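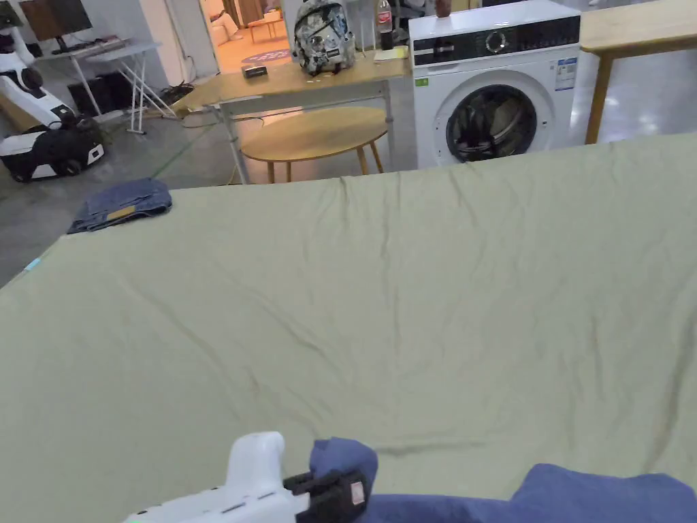 Wäsche sei der falsche Test, meint Tshepo Khumalo. Wer wissen wolle, ob ein Greifer in der Hand brauchbare Trainingsdaten liefere, solle ihn an starren Teilen prüfen, bei denen man den Fehler hinterher messen kann. Stoff verzeihe zu viel, und eine schief gefaltete Hose gelte am Ende trotzdem als gefaltet.

Der Einwand kam, als ich im September die ersten Ergebnisse herumgeschickt habe. Ich teile ihn zur Hälfte. Für starre Teile hatten wir schon Zahlen, für Textilien keine, und der Welon wird vom Hersteller gerade für weiche Gegenstände angeboten. Geprüft habe ich deshalb das, womit er beworben wird: Kleidungsstücke auf einer flachen Unterlage aufnehmen, glattziehen, falten, ablegen. Ein Mensch führt den Greifer, aus den Aufnahmen lernt später ein Roboterarm.

Lieferumfang und Einrichtung
Im Karton lagen der Greifer, eine Ladeschale, zwei Paar Backen und ein Kabel. Die Anleitung ist kurz und an einer Stelle falsch, die Reihenfolge beim Koppeln muss umgekehrt sein. Die Aufnahmesoftware heißt Alter und läuft bei uns unter Linux ohne Probleme. Bis zur ersten brauchbaren Aufnahme verging ein Vormittag, davon entfiel der größte Teil auf die Kalibrierung der Backenöffnung.

Handhabung
Der Griff ist glatt und rundlich und liegt auch in kleinen Händen gut. Nach längerer Arbeit wird das Handgelenk müde, weil das Gewicht vorn an den Backen sitzt. Oratile Ndlovu hat nach jeder Serie gewechselt und kam damit besser zurecht als ich. Die kleine grüne Leuchte am Gehäuse sieht man bei der Arbeit kaum. Ein Ton beim Start der Aufnahme wäre mir lieber.

Eine Stoffecke fassen die Backen sicher, solange sie etwas Falte zum Zupacken haben. Liegt der Stoff ganz flach, muss man ihn erst zusammenschieben. Das lernt man schnell, es landet aber auch in den Daten: Der Arm schiebt später an Stellen, an denen es gar nicht nötig wäre. Mit den weicheren Backen tritt das seltener auf. Jeans gehen besser als dünne Hemden.

Die Methode
Trainiert haben wir nach dem Verfahren, das bei uns intern Tveit heißt. Es nimmt die Bahn des Greifers relativ zum Stoff statt relativ zum Tisch. Der Vorteil soll sein, dass die Unterlage verschoben werden darf und die Person beim Aufnehmen nicht immer am selben Platz stehen muss. Als Vergleich diente dasselbe Netz mit Bahnen im Tischkoordinatensystem.

Aufgenommen haben wir 1000 Faltvorgänge an 6 verschiedenen Kleidungsstücken. Danach durfte der Arm mit jeder der beiden Varianten 50 Versuche machen. Gewertet hat Ivar Nygård, ohne zu wissen, welche Variante gerade lief.

Ergebnis
Bei unveränderter Unterlage lagen beide Varianten gleichauf. Sobald wir die Unterlage drehten, fiel der Vergleich deutlich ab, Tveit blieb nahezu stabil. Ganz robust ist das Verfahren trotzdem nicht. Bei dunklem Stoff auf dunklem Tuch verlor die Bahnschätzung den Bezug, und der Arm griff neben die Kante. Auf einfarbigem hellerem Tuch trat das in unseren Versuchen nicht auf. Wer den Welon für Textilien kauft, sollte die Unterlage also gleich mitplanen.

Einen zweiten Schwachpunkt hat Guoqing Xiong in den Protokollen gefunden. Alter verwirft Bilder, wenn der Speicher voll läuft, und meldet das erst beim Export. Bei uns betraf es 5 Aufnahmen. Mit einem schnelleren Datenträger trat es nicht mehr auf, eine Warnung während der Aufnahme fehlt weiterhin.

Im Vergleich zum Jatumby
Unser älterer Jatumby ist leichter und lässt sich länger halten. Seine Backen sind schmaler und greifen flach liegenden Stoff besser. Dafür muss man die Zeitstempel von Hand abgleichen, was beim Welon entfällt. Für kurze Serien nehme ich weiter den Jatumby, für einen größeren Datensatz den Welon.

Zu Khumalos Einwand: Ob eine Hose ordentlich gefaltet ist, bleibt eine Frage der Wertung, und ein einzelner Prüfer ist dafür wenig. Teodor Lundgren hat vorgeschlagen, die Kantenabweichung nach dem Ablegen aus einem Foto zu bestimmen. Das rechnen wir gerade nach. An der Reihenfolge der beiden Varianten erwarte ich keine Änderung, an den Abständen schon.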